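**Gusero Releases Revised Masonry Paint for Interior Brick**

GRIRHOLM, November — Gusero has released a revised version of its Postma interior masonry paint. The product is a matte, water-based coating for unglazed brick, concrete block and cement render. It replaces the earlier Postma formula, which will be sold until existing stock runs out.

The revised paint uses a finer filler and a higher share of binder. Recoat time is now 4 hours at room temperature, and most brick needs two coats. New mortar must cure fully before painting. Brick with visible salt deposits should be brushed dry and primed with Buditz sealer first.

"The main request from contractors was better coverage in the mortar joints," said Nisreen Salameh, product manager for coatings at Gusero. "The old formula pulled back from the joint edges as it dried. We changed the thickener to correct that."

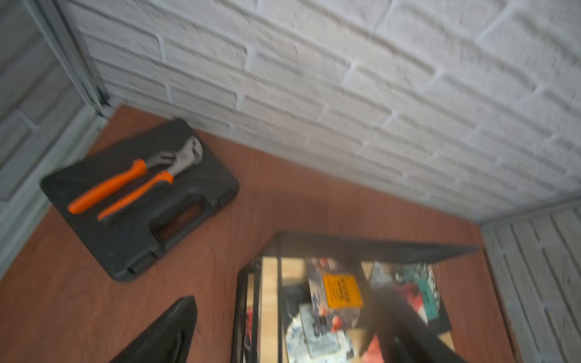 Postma is offered in white and 37 tinted shades, in 2-gallon and 4-gallon pails. Tinted shades are mixed to order and cannot be returned. The paint should not be applied below 43 degrees Fahrenheit or on walls with active leaks — the coating is not a waterproofing product.

Data sheets and sample cards are available from Gusero dealers on request.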